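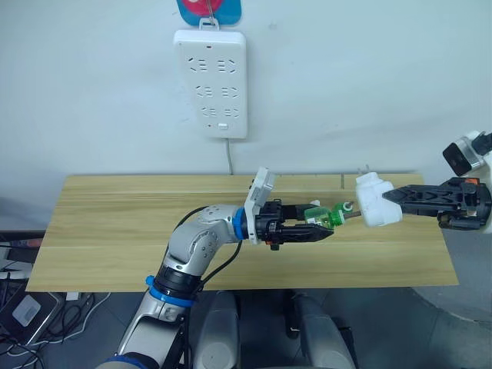 What happens when a robot squeezes too hard?
The thing it's holding bends, pops or squirts, and then the robot has to be stopped so a person can check what went wrong.

Robots can't feel the way you do. Your fingers know when a juice box is about to squirt. A robot only knows numbers – how far its fingers have closed, how hard the motor is pushing. If one number is wrong, the whole job goes wrong.

That happened at the Seneviratne workshop in Clokdale. Two arms, one job: bring two plastic bottles together, a green one and a white one. Easy for you. Hard for a robot! Each arm has a black gripper with long fingers, and both have to be in just the right spot.

So what went wrong?

The left gripper was told to push with a force of 233. But somebody typed 2000. Oops. Crunch. The bottle folded in the middle and water went all over the board. (Only water, luckily. They always practice with water.)

The arm didn't know. It kept on going, becuase its list of steps said keep going. Iresha Cassim hit the big stop button and both arms froze. No one was hurt. Wet socks, though.

Why not just grab the bottle out?

Never ever! A stopped robot can start again. Fadi Boutros, who fixes the arms, has a rule: stop button first, then power off, then wait, then hands. Every time, even when your in a rush.

How did they fix it?

First they put in a limit. Now if someone types a number that's too big, the program says no and beeps. Then Dewanti Chin added a check – if the fingers close more than they should, the arm stops by itself. And 2 people read the numbers before a new job starts. One reads out loud, one looks at the screen.

They squashed more bottles on purpose to test it. The arm stopped each time. Good.

Words to know

Gripper – the robot's hand.
Force – how hard something pushes or pulls.
Fault – when a machine does something it shouldn't.

Try it: pick up an empty plastic bottle with your eyes shut. How do you know when to stop squeezing?

Page updated 18/07/2026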